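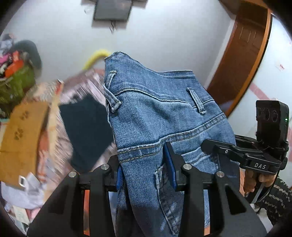 Solicitor quoted one price for probate and billed another. Do I have to pay?
Forum: Wills, Estates and Executors

tallowroad
Original post

My aunt died earlier this year and I'm the executor. The estate is small: a bank account, a car, some shares and the contents of her unit, which she rented. The bank wanted a grant of probate before it would release anything, so I went to Forketti Legal in the main street because that's where her will was kept.

At the first meeting I was told $700 plus the court filing fee to prepare the application. I asked if that was everything and was told yes, for a straightforward one. I signed a costs agreement that day. The grant came through with no trouble and the bank has paid out.

Now I have a final invoice for $1842, not counting the filing fee. The extra is for "correspondence with share registry", "attendances on executor by telephone" and "review of file". I rang and the receptionist said the first figure was for the application only and the rest was estate administration.

I don't remember asking them to do any administration. I did forward a few letters from the share people because I didn't know what they were. Can they do this? The money comes out of the estate, so it isn't my own, but my cousins are the beneficiaries and they will ask.

quillback
Reply

What does the costs agreement say? It should have a part that describes the work covered. If it says "obtain grant of probate" and stops there, you have a reasonable argument. If it says "act for you in the estate of" then it is a lot wider, and the $700 may only be an estimate for one part.

Also check whether the invoice is itemised or a lump sum. You can ask for an itemised one if it isn't.

tallowroad
Reply

Found it. It says "to act for the executor in obtaining a grant and in matters arising". The figure is under a heading called "Estimate of costs" and there is a paragraph underneath that says they will tell me if the estimate changes. They never did, by phone or in writing. I've gone back through all my emails.

The invoice is in three lines with no times next to them.

Marg_in_the_hills
Reply

"Matters arising" is how they get you. My husband's mother's estate was the same. Every phone call gets charged. I'm not saying it's wrong, they have to make a living, but people should be told at the start that asking a question costs money.

I'd pay it and move on. It's the estate's money and it isn't a fortune. You could spend months arguing.

quillback
Reply

I wouldn't pay it yet. The paragraph saying they will tell you if the estimate changes matters. In most states a lawyer has to give you an updated estimate when there's a significant change to what was disclosed, and going to more than double would be hard to describe as anything else. If they haven't done that, you may not have to pay until the costs have been assessed. The rules depend on the state and on the size of the bill, so read the fact sheet from your own state's regulator before you quote anything at them.

And with respect to Marg, an executor can't really take the view that it's only the estate's money. The cousins are entitled to ask why it was paid without a question.

Marg_in_the_hills
Reply

Fair enough about the cousins. I still think there's a limit to how far it's worth taking.
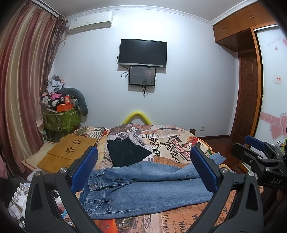 Blue jeans on the bed, button at the waistband.

Amrit Campbell
Reply

I worked in a suburban wills and estates practice for a long time, on the admin side, so I'm not a lawyer and please don't treat this as advice. A few comments on how these bills come about.

The share letters would be the main cause. Once you forward a registry letter to the firm, somebody opens it, reads it, works out which form is needed, and probably writes back to the registry. All of that goes on the file as time. From their side you've given an instruction. From yours you've passed on some mail. Good firms ring and say "do you want us to deal with this or would you rather do it yourself?" It's a two minute call and it saves this whole conversation.

"Review of file" is a different thing. I would query that one on its own. If it means someone reading the file before closing it, plenty of places don't charge for it.

Write to the person who signed the costs agreement, by email, and keep it short. Ask for an itemised bill showing the date, who did the work and the time for each entry. Say that you were not given a revised estimate and ask them to explain how the bill fits with the one you signed. Don't accuse anyone of anything at that stage. Don't go through reception.

There are time limits for asking for an itemised bill and for applying for an assessment, so don't leave it in a drawer.

bellbird_lane
Reply

Going to disagree with some of this. A solicitor spent time on your letters and you got the benefit of it. If the shares were transferred or sold properly then somebody did that work. You can't send documents to a law firm and expect them to be dealt with for nothing.

I used Jeklow & McKinnon for my dad's estate and paid a good deal more, and I thought it was reasonable for what they did. The registry alone took weeks. It was Nelorus and they sent the same form back twice because a signature was over the line.

tallowroad
Reply

Funny you say Nelorus, that's the registry here as well. But the shares haven't been transferred. They're still in my aunt's name. I've been filling in the forms myself at the kitchen table because I assumed that was my job. So I'm not sure what the correspondence was.

bellbird_lane
Reply

OK, that changes it. I'd want to see copies of those letters then.

quillback
Reply

Ask for them in the same email. You're the client and you're generally entitled to copies of letters written on your behalf.

One practical thing. If you accept that part of the bill is right, consider offering to pay that part now. It shows you aren't just refusing. Put in writing that it is a part payment and that you dispute the balance, otherwise it can look as if you've agreed to the lot. 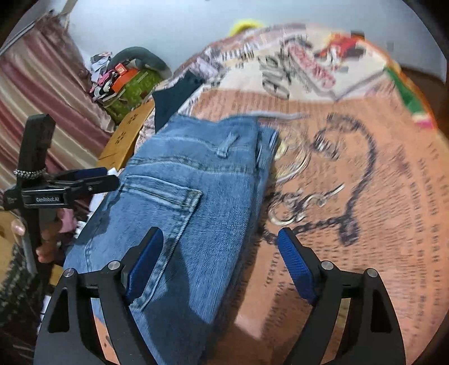
Update from tallowroad

I sent the email as Amrit set it out and had a reply from the solicitor herself, which is the first time I've heard from her since the grant.

She sent an itemised bill. The telephone entries are mostly calls I made to ask when the grant was coming. There are two letters to Nelorus, both asking for the balance of the holding, and she sent me copies. The second was written because the first had the wrong reference number on it. "Review of file" was the biggest of the three items and she has taken it off without my asking twice. She has also taken off the second letter.

She didn't agree that she should have sent a revised estimate, but said she "understood the concern". The new total is still well over the original figure.

quillback
Reply

That's a better result than a lot of people get from one email. Whether you push on the rest is up to you. I'd still put the estimate question to her once more, in writing, before paying. You could also suggest a figure.

Marg_in_the_hills
Reply

Take it, I say. Glad she dropped the silly one.

bellbird_lane
Reply

Same. The calls are fair, in my view. You rang, she answered.

Amrit Campbell
Reply

I'd show the cousins both versions of the bill and ask them by email if they're content for you to settle at the lower amount. Keep their answers with the estate papers. If one of them isn't happy, better to find out before it's paid than when you send them the final accounts.

tallowroad
Reply

Have emailed both cousins. One has said yes already. The other is away for work until November and is slow to answer at the best of times, so I've told the solicitor I'm waiting and asked her to confirm no interest is running on the bill. Will post when I know.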